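Itska Room Service Robot: Bedroom Package

Price on request | Lease or purchase | Ships from October

The Itska is a wheeled two-arm robot for guest rooms, serviced apartments and assisted living. The Bedroom Package adds the software and accessories it needs to work on made and unmade beds: straightening a duvet, setting pillows, and folding back the covers in the evening. It does not change fitted sheets. Customers who need linen changes should look at the Plisurus cart, which is sold separately.

The robot works from a head camera and does not need markers on the furniture. During setup, an operator drives it around the bed once and confirms the side it will work from. After that it finds the headboard, the near edge of the mattress and the top edge of the duvet without help. Upholstered frames take longer to learn than plain wood or metal ones, and we recommend repeating the setup drive if the bed is moved. 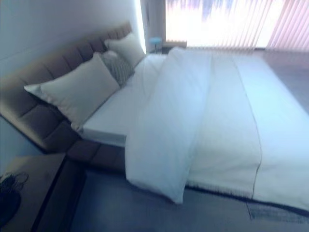 Head camera view from the near side of a double bed, duvet turned back.

Strong daylight behind blinds can wash out the far side of the bed. The camera adjusts for this, but rooms with large windows give better results with the slats partly closed. Loose covers that hang past the side rail are picked up from the hem and lifted before they are pulled across. Decorative cushions can be placed in a saved order or left where they are.

What is in the package

Bedroom software license, one robot
Two soft fingertip sets, Ollider type
Tablet with room setup app
Charging dock and 30 ft extension cable
Printed quick guide

Specifications

Reach from base: 42 in
Minimum clear floor beside bed: 30 in
Maximum mattress width: 70 in
Noise while working: under 70 dB
Floors: tile, vinyl, wood, low-pile carpet
Bed types: single, twin, double

Wider beds need a pass from each side, so both sides must be clear. Bedside lamps and cables within reach of the arms should be marked as keep-out areas in the app.

Service and training

Leases include remote support and one site visit. Steinar Kragh handles installation and operator training, which takes one day. Spare fingertips and covers are stocked by Valente. For quotes and demonstration bookings, contact Rostislav Charvát in the sales office.

Page updated 1 July 2018. Specifications may change without notice.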